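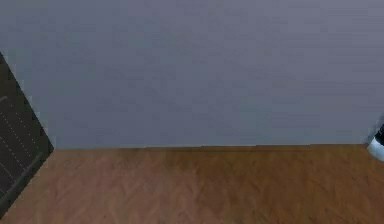 4.2 Household Trials in the Vollarby Apartment

The second set of trials asked whether Pumis could carry out ordinary tidying work when it had to find its own way between rooms. The tasks were drawn from the Wukus chore list and included returning a cushion to its seat, pushing a chair in to the table, collecting small items from a tabletop, and closing an interior door. All trials were run in simulation. The apartment layout was fixed, while the starting position and heading of the machine changed from one episode to the next.

Each instruction was given as a single English sentence, such as "Pick up what is on the dining table and take it to the other room." No map was supplied. The machine had to decide from its own camera views where it stood, which room was meant, and whether a route was open. An episode ended when the machine declared the chore finished or when the time limit was reached. A declaration made too early was scored as a failure, even if most of the work had been done.

We ran 173 episodes with Pumis. In 115 of these the machine reached the correct room, and in 100 it also completed the chore. The gap between the two results is small, and it indicates that handling was the lesser difficulty in this setting. Most lost episodes were lost on the way. The usual pattern was a turn made too close to a wall or door, after which the view held very little that could be matched to anything seen earlier. Figure 2 gives a typical near view, with only a door, a wall and the floor to go by. A person who looked up from such a spot would step back without thinking about it. Pumis often kept turning in place until its time ran out.

Figure 2. Near view in the simulated apartment. The dark door panel, plain wall and brown floor meet just left of center.

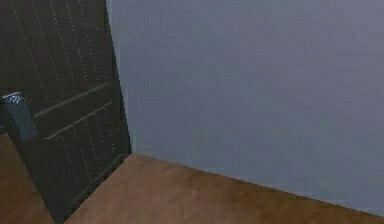

4.3 Comparison With the Scripted Baseline

Younis, the scripted baseline, follows a route written in advance and does not interpret its camera views while moving. It was given the same chores and the same time limit. When the doors were in their expected positions, Younis was the faster of the two systems. When a door had been moved, it stopped at the first contact and did not recover. Pumis was slower in nearly every episode but could pass through a changed doorway if it first obtained a clear view of the opening.

This difference matters for the question raised in Section 1. A home is not kept in the state in which it was measured. Chairs are left out, doors are left partly open, and small items move from room to room during the day. A system that needs the layout restored before it can start has handed part of the chore back to the resident.

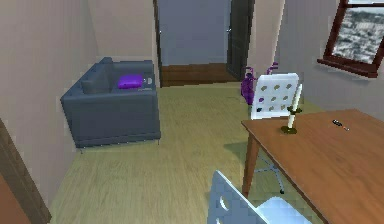
Open views across a full room gave Pumis its best results. From such positions it generally named the correct furniture, chose a workable path, and needed few corrections. The same policy performed poorly when it started near a bare surface, although the apartment and the instruction were unchanged. We therefore report results by starting view as well as by chore.

Episode outcomes were scored by Wumpini Acheampong, who did not know which system had produced each recording. Scoring was repeated in December using the same written rules. The two passes differed on 2 episodes, both of which concerned whether a door was fully closed. The stricter reading was kept.

4.4 Limits of the Trials

These results do not show that the chores can be done in an occupied home. The simulated floors were level, the lighting was even, and no people or pets crossed the path of the machine. Contact with soft items was also simplified, and we expect more failed grasps on physical hardware. The finding we consider most likely to carry over concerns recovery from uninformative views, and the next section examines a simple rule that makes the machine back away before it turns.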